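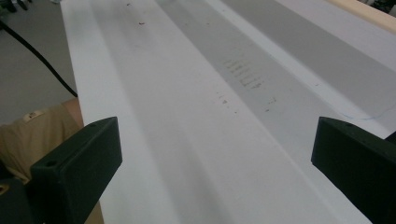

Figure 3. View between the two gripper fingers over the white work surface, nothing held.

Home Issues Authors Contact
Search this archive Go
Fri 20 June — Purkevholm Workshop Papers — T. Zaresov

3.2 Finger plates and work surface

The hand-held gripper was built in the shared workshop at Bloxham. Each finger is a dark block with an angled top plate fixed by screws (Figure 3). The first plates were 12 mm narrower and flexed under load. The work surface is long and white, with faint pencil marks left in place during recording. We logged 400 passes over it and kept 300 — the others were dropped for missing pose data. Finger opening was read by the Mendutix encoder before each pass. Contrast between finger and surface was high enough that a fixed threshold separated them, and no markers were added to the plates. Drift in the zero position was corrected every 33 passes.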